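Clearing the Shared Table: A Study of Small-Item Clutter in Student Common Rooms

Project report, second-year module in Household and Workplace Organization
Submitted in February

1. Background

The common room on the ground floor of the Hashmi building is used by students from two programs. Its tables serve for eating, reading and group work, often within the same hour. Complaints about the state of the tables had been sent to the residence office for more than a year, and the usual answer was a printed notice asking users to clean up after themselves. The notices had little lasting effect.

The project group proposed to look at the contents of the clutter instead of the conduct of the users. The working assumption was that most of what stays on a shared table is small, light and of uncertain status: a person who sees it cannot tell whether it is trash, whether it belongs to someone, or whether it was left for general use. A plate is carried to the sink. A half-used pack of tissues is moved to one side and remains there.

2. Scope and Method

The study was limited to round tables with no drawers or shelves beneath them. Larger belongings such as bags, laptops and coats were excluded. Tables were sorted after the midday meal and again in the evening, and each object was assigned to one of four groups:

Keep and share: items still usable by anyone, such as opened tissues.
Return: items with a likely owner, such as keys, glasses and chargers.
Discard: wrappers, used paper, fruit packaging, used masks.
Wash: cloths, cups and cutlery.

Over the study period the group sorted 700 objects. Sorting was done by two members working together, so that doubtful cases could be settled on the spot. Where they disagreed, the item was placed under Return and held at the front desk until Wednesday of the following week.

3. Findings

The Discard group was the largest, as expected. It consisted mainly of soft packaging: plastic film, foam nets from fruit, and the outer wrappers of snacks. These items take up little room when flattened but spread easily, and they tend to collect beneath other things. A cloth or a mask set down on top of a wrapper hides it from the next person who clears the table.

Paper tissues presented the most difficult case. A pack that has been torn open at one end still holds clean tissues, yet it is easily taken for waste when it lies among wrappers. The same is true in reverse of single folded tissues, which look clean and are left in place out of caution. The group decided that packs should be picked up first and stood in a fixed holder, and that any loose tissue should be discarded without inspection.

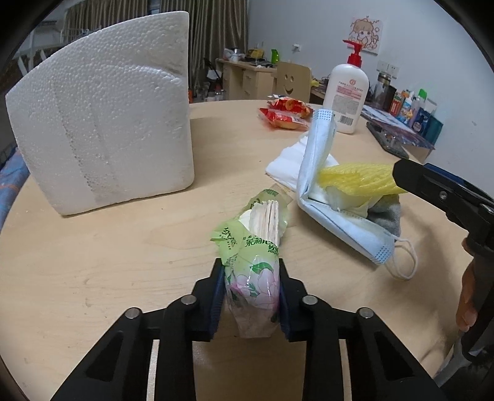 Morven Gillies objected that the rule on loose tissues was wasteful and asked whether a covered box would not remove the problem altogether. In her view the packs should never have been on the tables in the first place, and a box fixed to the wall beside the door would serve the whole room. The group recorded the objection and tested a wall box in the second half of the study. It was used, but people seated at the far tables continued to bring their own packs, and the rule was therefore kept.

Disposable masks were the second difficult case. A folded mask gives no reliable sign of whether it has been worn. All masks found outside a sealed packet were treated as used and handled by the edges or ear loops.

Cloths were few in number but had a strong effect on how a table looked. A bunched cloth was often the last thing removed, apparently because users took it to be part of the cleaning equipment.

4. Order of Clearing

After several trials the following order was adopted. Shared items are lifted out and set in the holder. Masks and loose tissues go directly into a lined bin. Nets, film and wrappers are gathered together, pressed flat and discarded in one trip. Cloths are shaken over the bin and placed in the wash basket. The tabletop is wiped last.

Clearing flat packaging before the cloths was also tried – it was slower, as wrappers kept reappearing underneath.

5. Costs

The holders and lined bins were bought from Panetti at a total cost of $66, which Finance reimbursed from the module budget. A quotation for a larger shelf unit from Moretik was obtained but not taken up.

6. Recommendations

The group recommends that each table in the common room be given one upright holder for tissues and that a lined bin with a lid stand within reach of the seats. The printed notices should be replaced by a short card listing the four groups. The residence office should keep the return tray at the front desk and empty it weekly.

The wall box may remain in place. Refilling it is at present the task of the evening desk staff, and the group asks that this be confirmed in writing before the end of term.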